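[hand-users] Peg board trials, five-finger hands against the parallel jaws
From: Oda Strand
Date: 13 July 2020

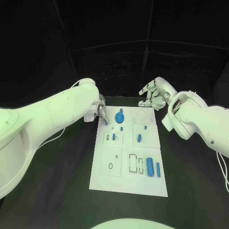

Which hand should a small lab start with if most of the work is putting pegs into holes?

Start with the parallel jaws. They hold a small peg straight, they repeat well, and when something goes wrong you can usually tell what it was. The five-finger hands are worth having if you also need to pick up parts with odd shapes, but they take a lot more setup before they do a plain peg as well as the jaws do.

That is the short form, and it is what I told Jintana when she asked me off list. Shota asked for the long form, so I am quoting him here and answering in pieces.

Shota Kobori wrote:
> We have budget for one pair of end effectors this year and two people
> who want different things. Nattawut wants the multi-finger hands because
> the next project has knobs and wheels in it. I would like to keep the
> jaws because our current scripts are written for them. Has anyone run
> both on the same board with the same arms? I don't need a paper, I need
> to know what broke and how long it took.

We ran both on the same board with the same pair of arms here at Skarnside. The board is white and the parts on it are blue, with short pegs, a thicker cylinder, a long thin rod and a wheel with a hole in the hub. The table and backdrop are dark. I mention the colors because they mattered more than I expected, see below.

We did 300 picks with each kind of hand, same list of parts, same order. A pick counted as good if the part came up off the board and was still in the hand at the end of a short move to the side. We did not score insertion in this round. The jaws made 792 good picks over the whole spring if you count the earlier runs, but please don't compare that with anything, the board was different then.

> what broke

On the jaws, one rubber pad came off. We glued it back on and it has stayed.

On the hands, a thumb tendon went slack on the left one partway through, and the thumb started closing late. It looked like a calibration problem for a while and we lost an afternoon to that. If your thumb arrives after the index finger, check the tendon before you touch the software. The right hand had no mechanical trouble. It did lose its connection a few times until we found a connector near the wrist that was not seated all the way. Route your cables with more slack than you think you need at the elbow. Ours pulled when the arm folded up close to the shoulder.

> how long it took

The jaws were running on the first day. The hands took us until the second week, and most of that was grasp poses. You have to decide what the fingers that are not doing any work should do. Early on we left them half open and they knocked over the neighboring part. Now we tuck them in before the approach and open only the thumb and the first two fingers. That one change did more for us than any amount of tuning.

Results by part, in words, because our logging changed in the middle and I don't trust the decimals:

Short pegs: the jaws were clearly better. The hands tend to roll a short peg between the fingertips, and it comes up at an angle.

Thick cylinder: no difference worth reporting.

Long thin rod: the jaws again, but only if the wrist is square to the board. With the wrist tilted the hands did better, as the fingers wrap a little and take up the error.

Wheel: the hands were better. With the jaws you get it across the rim or not at all, and the rim is where it slips. With the hands we can pinch the hub or go around the outside.

> Nattawut wants the multi-finger hands because
> the next project has knobs and wheels in it.

Then he has a point, going by our wheel. I would still ask him how many of those knobs have to be turned and how many only have to be moved. Turning one with the fingers is a different job and we have not tried it. Hatsue Onishi did some of it at Hullell and might answer if she reads this.

On the camera side. We use one camera at the head, looking down over both arms. It has a good view of the board until a hand gets to the part, and then the hand is in the way. The jaws hide less. With the hands we lose sight of a short peg for the last bit of the approach and have to go on the last good position. We tried a second camera at the wrist, the one Soriano sells, and it helped with the left arm. The mount fouled the cable on the right arm so we took it off again. If someone has a mount that sits on the outer side of the forearm I would like a drawing.

About the colors. Blue on white is easy and the parts were found without trouble. The translucent white plates on the board were harder. The depth reading goes bad near their edges, so a peg standing close to one gets a height that is off, and the hand comes in too low. We now take the height of the board from the blank area at the near end and use that for everything. Crude, but the low approaches stopped.

Controller settings, for those who asked at the last call. We run both kinds of hand at 60 percent of full speed. At 80 the jaws were still fine and the hands were not, they overshoot and settle late. Force limit is left at the value it shipped with on the jaws. On the hands we turned it down until the pegs stopped squirting out sideways, then up one step.

To answer Shota's real question: if the scripts you have now need to keep working this year, keep the jaws. If Nattawut's project is funded and has a start date, get the hands early and let him have the setup time. I would not buy them and expect them on line by September with two people who also have other work.

One thing I have not done is mix them, with jaws on one arm and a hand on the other. The people at Jorthorpe say they do this and like it. We only have one controller that talks to both kinds, so I can't try it until the second one is back from repair.

The grasp pose file and the part list are in the shared folder under pegboard. The poses are for our hands and our finger lengths, so check them in the air before you go near a table.

Oda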